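Miva Household Exchange, Wamville
Minutes of the stockroom and equipment meeting
01/10/2019

Present: chair, secretary, five members. Apologies were received from two members.

1. Minutes of the September meeting
Approved with one correction. The shelving from Liltetti was delivered in two loads, not one. The secretary will fix the file copy.

2. Money
The account stands at $2,128 after payment of the insurance. The shelving bill is still to come. The Vasić fund has offered $350 toward stockroom repairs, to be spent before the end of the year. It was agreed to accept.

3. Intake
Members logged 201 items in September, mostly linens and boxed kitchen goods. Clothing is still being left at the side door overnight, in spite of the sign. A bigger sign will be made - same wording, larger letters.

4. Bins
The state of the bins took up most of the meeting. One member asked for all of them to be replaced. The chair said the budget would not cover that and asked for repairs to be priced first. 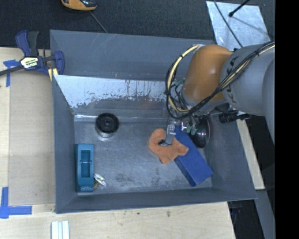 Repainting was proposed for the gray bins, inside only. A coating that can stand boxes being dragged over it will cost more than the paint used last time. The gray has flaked off along the bottom of the far wall, leaving a ragged edge with bright metal showing, and the floor is scuffed and scratched. It was agreed that soft things, such as the orange cloth lying partly over the blue box, should have a bin to themselves until the painting is done. Boxes can stay where they are. Two members will sand and paint 3 bins as a trial and report back. Cost to come out of the Vasić money.

A member asked whether a liner would do the same job for less. Cardboard was tried last winter and went soft. Felt was suggested. The secretary will get a price from Liltetti for felt cut to size.

5. Labels
The new labels do not stick well to painted surfaces. Tie-on tags will be used for now. The remaining labels can go on cardboard boxes.

6. Opening hours
No change. The late opening will be looked at again in spring.

7. Other business
The stockroom key is to be signed out in the book every time, including for short visits. The light over the back shelves needs a new tube - the chair will buy one.

Next meeting to be set by email. The meeting closed at 8:40 p.m.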